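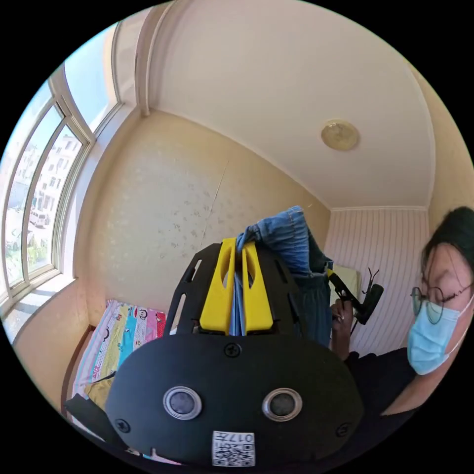
청바지를 접는 사람들

우르스 플라트너 씨는 청바지를 옷걸이에 걸지 않는다. 그의 집 옷장에는 청바지용 서랍이 하나 있고, 그 안에서 바지들은 책처럼 세로로 서 있다. 허리 부분이 아래로 가고 접힌 등이 위로 온다. 그는 이 서랍을 열어 보일 때 조금 부끄러워했다.

"젊었을 때는 의자 위에 쌓았습니다. 의자가 안 보일 때까지요."

나는 한국에 살면서 옷 정리에 관한 글을 여러 번 썼지만, 청바지만을 주제로 쓰는 것은 처음이다. 데님은 집안일에서 까다로운 천이다. 두껍고, 무겁고, 접으면 다시 펴지려고 한다. 티셔츠를 접는 방법으로 청바지를 접으면 가랑이 쪽이 뾰족하게 나와서 모양이 무너진다. 플라트너 씨는 먼저 바지를 반으로 포개고, 나온 삼각형 부분을 안쪽으로 넣는다. 그다음 밑단을 허리 쪽으로 올리고, 다시 세 번에 나누어 접는다. 손바닥으로 한 번 누르면 끝난다.

그가 가장 좋아하는 작업대는 침대이다. 식탁은 높이가 편하지만 바지 길이가 남고, 바닥은 무릎이 아프다. 침대에서는 다리 부분을 끝까지 펼 수 있다. 단점은 매트리스가 푹신해서 주름이 잘 눌리지 않는다는 점인데, 그는 이불을 치우고 시트만 남긴 상태에서 접으면 충분하다고 한다.

정리 모임 '알라타리'를 이끄는 디마스 파사리부 씨의 생각은 다르다. 그는 청바지를 접기 전에 반드시 창가로 가져간다. 햇빛에 비추어 보면 무릎과 허벅지 안쪽의 얇아진 부분이 잘 보인다. 파란색이 어디에서 빠졌는지도 실내등 아래보다 분명하다. 그는 이때 수선할 바지와 서랍에 넣을 바지를 나눈다.

"접은 다음에는 아무도 구멍을 찾지 않습니다. 그러니까 접기 전에 봐야 합니다."

파사리부 씨는 모임에 처음 오는 사람에게 바지를 두 벌만 가져오라고 부탁한다. 참가비는 500원이고, 이 돈은 실과 바늘을 사는 데 쓴다. 한 번에 최대 40명까지 신청한 적이 있는데, 그날은 방이 모자라서 복도에서도 접었다고 한다. 나도 6월 모임에 신청해 두었다.

두 사람이 서로 동의하지 않는 문제는 세탁 후의 시간이다. 플라트너 씨는 건조대에서 내린 바지를 바로 접는다. 파사리부 씨는 하룻밤 더 걸어 둔다. 허리 밴드와 주머니 안감은 다른 부분보다 늦게 마르고, 손으로 만져서는 알기 어렵기 때문이다. 나는 두 방법을 모두 해 보았다. 우리 집은 북향이라서 파사리부 씨의 방법이 맞았다. 남쪽으로 큰 창이 있는 집이라면 결과가 다를 수 있을 것이다.

색이 진한 청바지는 뒤집어서 접는 편이 좋다. 밝은 시트나 흰 셔츠 옆에 두면 파란 물이 옮을 수 있다. 플라트너 씨의 서랍에서도 진한 바지는 한쪽 끝에 따로 있고, 그 사이에는 낡은 베갯잇이 한 장 끼워져 있다.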